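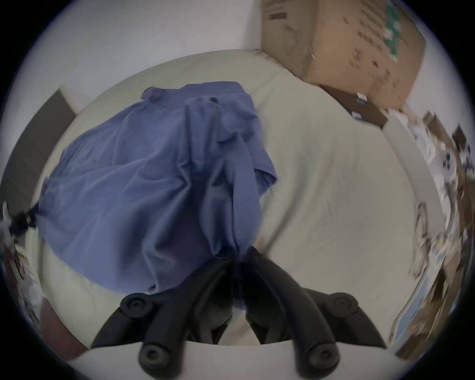

Blaues Teil auf dem Bett, Laken in blassem Salbeigrün

Matratze riecht und liegt sich durch — wenden, lüften oder gleich neu kaufen?

Hallo zusammen, ich lese hier schon ewig mit und muss jetzt doch mal selber fragen. Wir haben im Gästezimmer ein Bett stehen, das inzwischen mehr benutzt wird als unser eigenes, weil einer von uns schnarcht (ich sage nicht, wer). Die Matratze ist eine Kaltschaummatratze, Modell Mateos, gekauft für 298 Euro, das Ding ist jetzt 7 Jahre alt. Am Anfang war ich total begeistert, schön fest, kein Geruch, gar nichts. Seit letztem Sommer merke ich aber, dass ich morgens mit Kreuzschmerzen aufwache, und in der Mitte ist so eine Kuhle, in die man automatisch reinrollt.

Dazu kommt der Geruch. Nicht schlimm, eher so muffig, wie ein Schrank, der lange zu war. Im Juli war es am schlimmsten, da hatten wir nachts die Fenster offen und tagsüber alles verrammelt wegen der Hitze. Den Bezug habe ich abgezogen und bei 60 Grad gewaschen, danach war es zwei Wochen gut und dann wieder wie vorher. Schimmel sehe ich keinen, ich habe auch von unten geguckt.

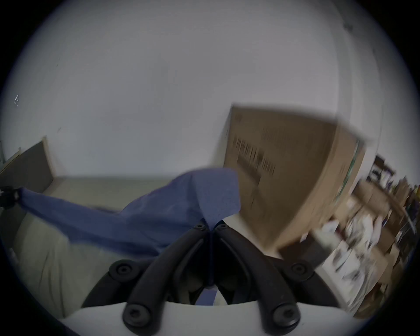
Das Bett steht übrigens mit dem Kopfteil an einer Außenwand, falls das was ausmacht. Der Lattenrost ist ein ganz einfacher ohne Verstellung, der war beim Bett dabei. Mein Mann meint, da muss nur ein Topper drauf und gut ist. Ich habe mir den Wadia-Topper angeschaut, der kostet 133 Euro, und da frage ich mich halt, ob ich das Geld auf eine kaputte Matratze lege. Andererseits will ich auch nicht alles wegschmeißen, wenn es mit Wenden und Lüften vielleicht noch ein paar Jahre geht. Gewendet habe ich sie ehrlich gesagt nie — muss man das bei Kaltschaum überhaupt?

Danke schon mal fürs Lesen, ist doch länger geworden!

Liebe Grüße aus Tultmont
Schlafmuetze_T

Pudel

Hallo Schlafmuetze, das kommt mir sehr bekannt vor, wir hatten das vor zwei Jahren fast genauso (nur hat bei uns der Hund mitgeschlafen, ich heiße hier nicht umsonst so).

Erst mal zur Kuhle: Nimm eine lange Wasserwaage oder einen geraden Besenstiel und leg den quer über die Matratze, ohne Bezug und ohne dass jemand draufliegt. Wenn du darunter bequem zwei Finger durchschieben kannst, ist der Schaum an der Stelle müde und der kommt auch nicht wieder. Dann hilft dir kein Topper der Welt, der legt sich nämlich brav in die Kuhle rein und du liegst genauso schief, bloß weicher. Das habe ich für teures Geld selber ausprobiert. Wenn der Stiel überall aufliegt, würde ich als Nächstes den Lattenrost prüfen. Bei uns waren in der Mitte drei Leisten gebrochen und ich hatte die ganze Zeit auf die Matratze geschimpft!

Wenden: ja, auch Kaltschaum. Steht meistens irgendwo im Faltblatt, das man sofort wegwirft. Ich mache es, wenn ich die Winterdecken raushole und wenn ich sie wieder wegräume, und dann immer abwechselnd, einmal Kopf und Fuß tauschen, einmal umdrehen. Bei manchen gibt es eine feste Oberseite mit Liegezonen, die darf man dann nur drehen. Guck mal aufs Etikett am Kern, da war bei mir ein Pfeil. 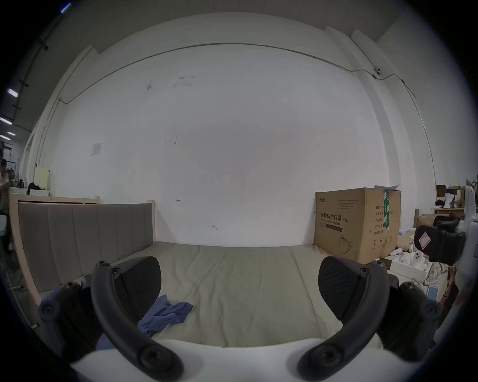 Und zum Muffeln, da bin ich mir ziemlich sicher, dass es an der Außenwand liegt. Zieh das Bett ein gutes Stück ab, bei mir war es eine Handbreit und das hat schon gereicht. Gerade bei einem gepolsterten Kopfteil, so einem grauen mit senkrechten Polsterbahnen zum Beispiel, hält sich die Luft dahinter wunderbar und das Polster nimmt den Geruch auch noch an. In den Rillen dazwischen sammelt sich außerdem Staub ohne Ende, da gehe ich mit der schmalen Düse durch, immer von oben nach unten. Und morgens bitte nicht gleich das Bett machen! Decke zurückschlagen, Fenster auf, Kaffee trinken, dann erst glattziehen. Meine Mutter hätte mich dafür geschimpft, aber meine Matratze riecht jetzt nach nichts.

Was bei mir noch geholfen hat, war Natron. Ganz dünn draufsieben, ein paar Stunden liegen lassen und gründlich absaugen. Bitte nicht mit Wasser oder irgendwelchen Sprays rangehen, in den Kern kriegst du die Feuchtigkeit rein, aber nicht mehr raus. Schreib doch mal, was der Besenstiel gesagt hat — würde mich echt interessieren!

bertram66

neu kaufen. 7 Jahre reicht. Topper ist rausgeschmissenes Geld. Hab meine alte zum Wertstoffhof gebracht, kostete nix, vorher anrufen.

Kellerassel

Ich würde nicht sofort zum Neukauf raten, wenn man gar nicht weiß, wo der Geruch herkommt. Stell dir für eine Woche ein Hygrometer ins Zimmer, die gibt es für ein paar Euro. Bei mir standen morgens 66 Prozent drauf und ich habe mich über nichts mehr gewundert. Im Gästezimmer wird ja auch gern die Heizung ausgelassen und die Tür zugemacht, und zack, alles klamm. In so ein Zimmer kannst du auch eine nagelneue Matratze legen, die mieft dir im nächsten Winter genauso.

Was ist denn unter dem Bett? Bei mir waren es Kartons mit alten Ordnern, dicht an dicht, da kam von unten überhaupt keine Luft mehr ran. Seit die weg sind, ist es deutlich besser geworden. Ganz weg ist der Geruch bei mir nicht, aber das Haus ist auch alt.

Zum Rücken kann ich nichts sagen, ich schlafe auf Federkern.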